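Cell notebook, Lokham sim: arm and table setup, August

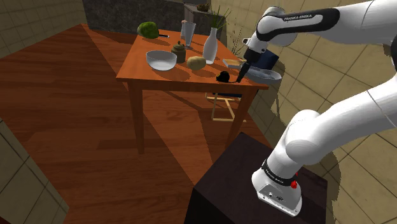 Entered by Lungile Sibiya, 9:40 a.m.
Filed under: Cevemora / simulated cells / Franka

Reset the cell this morning after the scene update. The arm stays on the dark pedestal and I left the base pose alone. All the trouble was on the table side.

The dish at the right end is the first problem. It sits right under the gripper but partly overhangs the table edge. In the settle test it tipped off on 4 of 13 resets. The spawn range for the dish was still written for the old, longer tabletop. Pulled the limit in by 14 mm and ran the test again: no drops in 13. I'll do the long run, 117 resets, over lunch and write the count below.

Second, the tall items. The glass and the white vase stand toward the middle of the table, and the stems in the vase stick up well above everything else. The planner was treating the vase as a plain cylinder and ignoring the stems. Put a taller collision box on it. Paths from the right end over to the bowl now go higher and take a bit longer. Fine for now.

Potato: friction was back at the default value after the update. Copied the old value from the Mansour config. Same for the lettuce. Didn't touch the tape measure. Its tail is part of the same mesh, so don't try to grasp it by the tail.

Home pose. With the elbow where it is, the fingers end up pointing down close to the dish. I would like more room there before the first move. Tried lifting the wrist at home, but joint 4 then starts too near its limit, so I put it back. Better to add a short straight lift as step one in the Ciltell script.

To do:
Rename the collision file so it matches the new table
Check the chair has a collision shape, the backrest is close behind the table
Ask whether the shelf needs one too, I don't think the arm gets that far

1:15 p.m. Long run done. 117 resets, dish stayed on every time. Saved the config and pushed it. Lift step still not written.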